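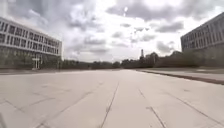 You can't call it a fan convention report if you never talk to the people who stayed home, one of the other students in my section told me when I read my first draft out loud, and I hated how right that was. So I went back and redid about half of it, and this is the version I'm turning in.

My project is on how fans of an animated show plan a reunion concert when the show has been off the air for years. The show is Dogar. If you didn't grow up with it, it's a cartoon about a courier kid and a very large moth, it ran for four seasons, and the songs are the reason anybody my age still brings it up. The concert was in Tallholm in June, and I followed the fan side of it from the first announcement to the last encore (there were three encores, and I will defend all of them).

What I wanted to find out

I started with one question: how do people decide whether to go? I figured it would come down to ticket price. My teacher said that sounded like a guess and asked me to write down what would change my mind, so I wrote that if fewer than half of the people I surveyed put price first, I was wrong. Spoiler, I was wrong.

How I did it

I put a short survey on the biggest Dogar message board and left it open for two weeks. The board has 3866 registered members, but a lot of those accounts haven't posted since the show ended, so please don't read that as the size of the fandom. I got 200 answers. I threw out the ones that were blank or obviously the same person having fun with me, and that left 141 I could use.

I also read the planning thread from start to finish. It was 736 posts long when I saved it, and I read it over one weekend with a lot of cereal. I sorted every post into a category — travel, tickets, set list, merch, and one I labeled "yelling" because I couldn't think of a more academic word. My teacher let me keep it.

Then I went to the show myself, which I paid for with my own money, so I'm counting it as field work.

What people said

The top answer was the set list. More people said they were waiting to see which songs would be played than said they were waiting to see what it cost. That surprised me a lot, since the organizers hadn't released a set list and never did. People were making up their minds based on a teaser clip where you could hear maybe four seconds of piano. Half the thread was convinced it was the season two ending theme. The other half said it was the rain song from the movie, and they were pretty mean about it!

Price came in second, and travel was close behind. Tallholm isn't easy to get to. The closest town with cheap rooms is Stirkstead, and the last bus back there leaves at 10:40, before the concert was supposed to end. Fans fixed this themselves. Somebody started a ride sheet, somebody else made a version that didn't break when two people typed in it, and by the week of the show it was better organized than anything official.

The stay-at-home fans were the part I'd skipped the first time. I messaged the people who'd checked "not going" and asked if they'd tell me more. Most of them weren't sad about it. A few said they'd rather keep the songs how they remembered them. One person told me they were afraid the singer's voice would sound older and they'd feel older too, and I thought about that for the whole ride up.

The merch problem

I have to mention Medis. That's the company that handled the merchandise, and they opened preorders for a reissue of the soundtrack with no track listing and a cover that was clearly a placeholder. The "yelling" category basically doubled overnight. They swapped in the real cover four days later and put up the tracks, and it had two unreleased demos on it, so everyone forgave them. I bought one. It's really good, especially the second demo, where you can hear somebody drop something in the background and keep singing.

What I'd do differently

My survey only reached people who still check a message board, and that's a very particular kind of fan. I'd want to ask the casual ones too, like my cousin, who knows every word of the opening and couldn't name one other character. I also shouldn't have let people pick only one reason. Plenty of them wrote in the comment box that it was two things or three.

And I'd take better notes during the concert. I have one page. It starts out neat, with times and song titles, and then the rain song came on and the rest of the page just says RAIN SONG in capital letters — so that half of the thread called it.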